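Subject: Re: [Stulley-kitchen] lids and porridge boiling over
From: Ostap Fedoruk
To: Stulley-kitchen list

Dzifa Wumbei wrote on Wednesday:
> Since I moved to Surnlow my porridge boils over every morning. I use
> the smallest ring and I keep the lid on, because my mother always
> did. Is the pan too small, or should I buy other oats? I make
> 50 grams for one person.
> Dzifa

Dear Dzifa, dear all,

I had the same trouble for my first winter here, so I hope my answer is useful. I don't think you need other oats. Fifty grams is a normal portion, and I cook the same amount, only with more milk than the packet says.
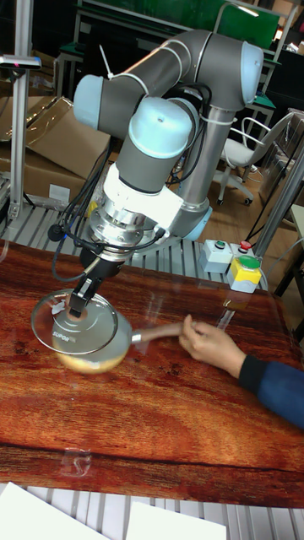 Porridge makes a foam, and under a closed lid the foam has no place to go. My advice is to cook without the lid until it becomes thick, then take the pan off the ring and cover it for five minutes. If you prefer to keep the lid on, leave it tilted, so that the steam can go out at one side. A glass lid is best for this, the kind with a metal rim and a knob, and please hold the long handle with your other hand when you lift it. A small saucepan is all right for one portion, but fill it only to the half.

Mrs Lytvynenko from my old building put a wooden spoon across the top of the pan. I tried it, and it helped a little, but I still had to clean the cooker.

About the oats: the Durkel shop has the coarse ones again. They need 27 minutes on my cooker, so I make them only at weekends. Has anyone here tried to soak them overnight in water with a bit of salt? I would like to know if they become too soft.

With kind regards,
Ostap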